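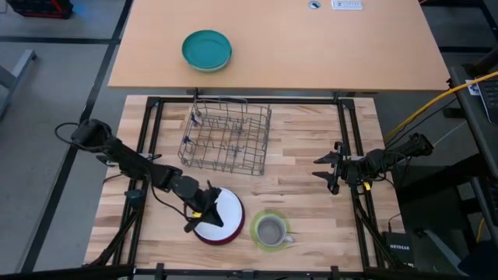
Do I need my own tools to build an arm at Genberg?
Hand tools are on the wall – bring your own motors and controller.

Genberg is a shared workshop for home-built robots, run by Mỹ Hứa and Natsumi Oshima. We have 14 members and two benches. Mỹ looks after wiring and power; Natsumi handles frames, brackets and joint calibration. The current group build, Undaneck, is a two-arm rig for table chores. Open bench is Sunday from 2 to 8.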